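Inside the Droler tram depot at open house

What a morning! The Droler depot opened its gates in December, and I was in line before eight.

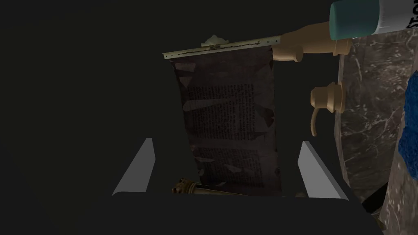 Gripper and unrolled parchment scroll, computer rendering.

Sinéad Lenihan took 22 of us down into the inspection pit, right under a tram — I could have stayed there all day. She drives the Brennan line, 369 stops a shift, and knows every squeaky curve on it. Then we rode through the wash, twice, because the kids in back begged her. Bring a warm hat.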